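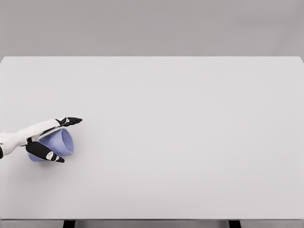

4.2 路线图话语与“无竞争”表述

前文已经说明，移动平台企业的公开表态很少落在可检验的句子里。本节处理其中最常见、也最难反驳的一类，我们称之为“无竞争”表述：受访高管承认对手存在，承认对手的产品卖得不错，随后声明本公司的工作与对手无关。这类句子的语法相当稳定，主语多为“我们”，谓语多为“专注于”，宾语则视当季产品而定。

语料共3,019段，取自Brekport、Loston、Tapsell和Clolton四家企业的高管访谈、开发者大会问答以及财报电话会的文字记录。四家企业都曾推出过自有移动操作系统或其分支，其中Tapsell的系统在语料覆盖期内两度更名，编码时一律按Tapsell处理，否则仅凭名称统计，会得出该公司产品线异常繁荣的印象。会议主持人的寒暄已剔除。高管对寒暄的回应予以保留，原因是Loston的一位副总裁习惯在“很高兴来到这里”之后直接宣布推迟发货，两部分在句法上无法切开。

编码由Wondimu Abera与Deividas Ots独立完成。二人首先对“竞争性陈述”的边界产生分歧。Abera主张，只要话语中出现另一家企业的产品特征即可计入；Ots则要求出现明确的比较结构。按照Ots的标准，Clolton在整个语料中几乎没有竞争对手，这与该公司同期的法务支出不太协调。最后采用折中方案：未点名但可由上下文唯一确定的对手，视同点名。所谓“某家水果味的公司”一类说法因此得以计入，编码手册中也为此多了一页附录。

图5给出四家企业在新品发布前后各25天内“无竞争”表述的出现密度。横轴以发布日为零点，纵轴为每千字出现次数，经各企业自身均值标准化。阴影部分为自助法所得区间，Loston一栏的区间较宽，主要受其发布日期反复变动影响：同一产品有2个官方发布日，两者均附有主题演讲，演讲内容大体一致，连停顿处的掌声也被速记员标在相近的位置。正文取后一个日期，取前一个日期的结果见附录C，曲线形状没有实质差别，峰值略向左移。

图5 “无竞争”表述密度随发布日距离的变化（四家企业，标准化值）

从曲线看，有几点值得记录。Brekport与Clolton的密度均在发布日之前上升，发布之后迅速回落。换言之，企业在尚无产品可供比较时最坚定地拒绝比较，等产品上市，评测媒体已经代劳，高管便转而谈论生态。Tapsell的曲线几乎是平的。我们起初怀疑数据清洗出了差错，复查原始记录后确认，该公司发言人在任何场合都使用同一段话，包括一次关于办公园区停车位的问答。平坦的曲线因而是对事实的忠实反映，虽然它给回归模型添了不少麻烦。

Loston的情况较为特殊。其高管在一月的开发者大会上被问及是否有计划追赶对手的应用商店，回答是：“我们不看后视镜。”提问者追问对手明明在前方，记录中此处标注为“（笑声）”，随后进入下一个问题。按编码规则，这段话计为一次“无竞争”表述和一次隐喻误用，后者不进入本节分析。

需要讨论的是，这类表述究竟承担什么功能。既有文献大致提供两种解释。信号论认为，拒绝谈论对手是在向投资者传达战略自主；礼貌论认为，这是行业内部避免公开冲突的惯例，与外交辞令同源。两种解释都能容纳我们的多数数据，这通常说明它们预测得不够具体。信号论若成立，财报电话会上的密度应高于开发者大会，实际上二者差异很小，只有Brekport例外，而Brekport的财报电话会由开发者关系部门的同一位负责人主持，讲稿似乎也由同一人撰写。礼貌论若成立，则点名攻击应当罕见。在我们的语料中它确实罕见，只是“无竞争”表述之后紧跟匿名攻击的情形相当普遍，礼貌在这里大约维持一个分句。

我们倾向于第三种较为朴素的读法：媒体提出的问题决定了答案的形式。记者问“贵公司有何计划击败某某”，受访者若回答有，次日的标题便是宣战；若回答没有，次日的标题便是认输。余下可走的路只有否认问题的前提。语料中由提问直接引出的“无竞争”表述，其句式高度集中，而高管主动提起的则松散得多，有时甚至语义不通。Ots在编码备注中写道，主动提起者“像是在回答一个没有人问过但自己在电梯里练习过的问题”。该备注未进入正式编码，我们在此引用，是觉得它比后面的系数表好懂。

这一读法也有不便之处。它无法解释Tapsell，后者对提问内容没有可测量的反应。将Tapsell剔除后，提问类型的效应明显增强，方向不变；保留时，效应仍然存在，标准误则不甚体面。两组结果均列于表中，读者可按自己对异常值的容忍程度选读。

另须说明语料的时间边界。文字记录的抓取止于2021年7月27日，此后Clolton改版了投资者关系网站，旧版问答页面大多跳转至招聘启事。我们保存了本地副本，但无法保证外部研究者能通过原始链接复现抓取过程。曾去信询问存档事宜，对方回复称公司着眼于未来。按照4.1节的规则，这封回信不属于公开表态，未予编码。

最后是翻译问题。部分访谈以英语以外的语言进行，其中“竞争”一词在若干记录中被译为“比赛”或“陪跑”。后一译法出自Brekport官方稿件，我们无从判断是译者疏忽还是编辑立场，编码时统一还原为中性词，并在语料库中保留原译。还原前后各项主要结果的差异见下节的稳健性检验。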